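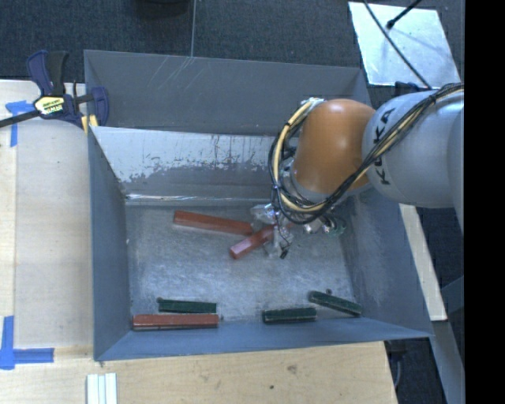 Bin picking cell stopped at 2 this afternoon. The gripper finger touched the bin wall on the way out and the arm tripped on collision.

Log says the planner thought it had 50 mm of clearance. It had roughly 5.

Washington Bittencourt found the cause. The bin model was still the old one from the Pretska job, with straight sides. Ours slope.

No one was inside the fence. Finger is slightly bent, so I've ordered a spare from Clulov.

New bin model loaded. Running at low speed until the end of September, and please don't clear a collision stop without ringing me first. Ext 975.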